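Search this site
Type and press enter

Setting up the gripper over the play kitchen

I've put this cell together more times than I'd like, so I've finally written down the order I do it in. The arm is our Bimora with the black gripper, and it works over a toy kitchen counter, reaching down into a shallow cardboard tray.

1. Sort the tray first

Cut the cardboard low — if the sides are tall the fingers catch them on the way across. I fold the corners up and hold them with black tape, pressed down hard with a thumbnail. Tyyne Laaksonen uses glue on hers and it's much tidier, but I can't be bothered waiting!

2. Home the arm

Power on, clear your hands out of the way, and let it home with the gripper well up. I keep the speed at 274 for this bit. The default of 1000 is far too lively next to a plastic oven.

3. Set the hover height

Put one small thing in the tray and bring the fingers down until they sit just over it, then save that as your hover point. I like the little yellow ball for this (it's short, so anything bigger needs its own height afterwards). Go down in steps of 4 near the end and watch from the side, with your eye level with the counter.
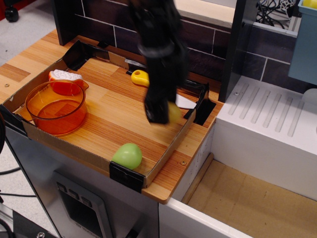

4. Check the corners

Send the gripper to each corner of the tray at hover height. If it drifts on one side, the counter has probably shifted, so nudge it back and home again. Once all the corners are good I put the speed up to 700 and leave it there.

5. Save it

Save the profile under a new name. I overwrote my good one in May and lost a whole afternoon.

Related posts
Replacing worn finger pads on the Bimora
Skekine cable clips: are they worth it?
My Nalus controller won't wake up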